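Zindholm: Greifer treten gegen Perlenketten an

Zindholm, 5. Dezember 2018. Wer in der Robotik etwas auf sich hält, lässt seine Greifer gern Holzwürfel stapeln. Holzwürfel sind geduldig, haben sechs Seiten und verheddern sich nicht. Die Firma Gokham hat sich für ihren jüngsten Vergleich etwas Gemeineres ausgesucht: Schmuck. Drei Greifermodelle mussten Armreife und Perlenarmbänder einzeln aus einer flachen Schale heben und daneben wieder ablegen, und zwar von Hand geführt, ganz ohne Roboterarm. Der kommt später dran, falls er sich traut.

Insgesamt kamen 257 Griffe zusammen. Am besten hielt sich der Zweifinger von Hitmont mit geriffelten Fingerauflagen. Starre Reife nahm er ohne Murren, bei den aufgefädelten Perlen brauchte er bis zu fünf Anläufe und brachte gelegentlich das halbe Sortiment mit nach oben. Das Modell von Arrieta griff kräftiger zu, was bei dünnen Armreifen nicht jedem im Team als Vorzug erschien. Der dritte Kandidat, ein Eigenbau von Gokham, belegte den dritten Platz. Im Bericht heißt das »mit Entwicklungspotenzial«.

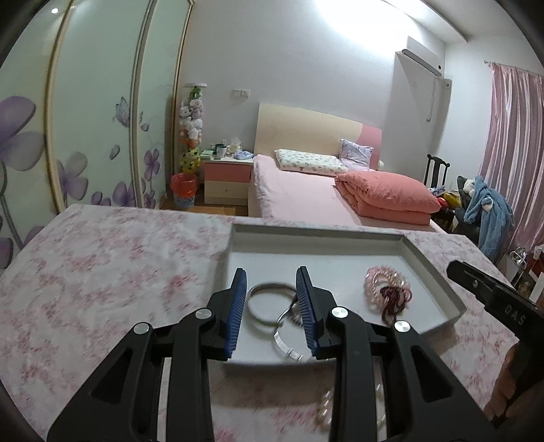
Dean Dunmore hält die Rangfolge für verfrüht. Man habe die Auflagen verglichen und nenne es nun einen Vergleich der Greifer, wandte er ein; mit denselben Auflagen an allen drei Modellen sähe die Tabelle vermutlich anders aus. Außerdem sei die Schließkraft nur beim Hitmont fein genug einzustellen gewesen, die beiden anderen hätten im Wesentlichen »auf« und »zu« gekannt.

Bei Gokham nimmt man den Einwand sportlich und hat einen zweiten Durchgang angesetzt. Dann sollen alle Modelle dieselben Auflagen bekommen, dazu 50 Griffe je Schmuckstück und einen neuen Regler für die Schließkraft. Auf dem Plan steht auch eine feingliedrige Halskette, die im Juli schon einmal probeweise in der Schale lag. Über das Ergebnis von damals schweigt sich der Bericht aus. Die Messdaten will Gokham nach dem zweiten Durchgang veröffentlichen, den Eigenbau eingeschlossen.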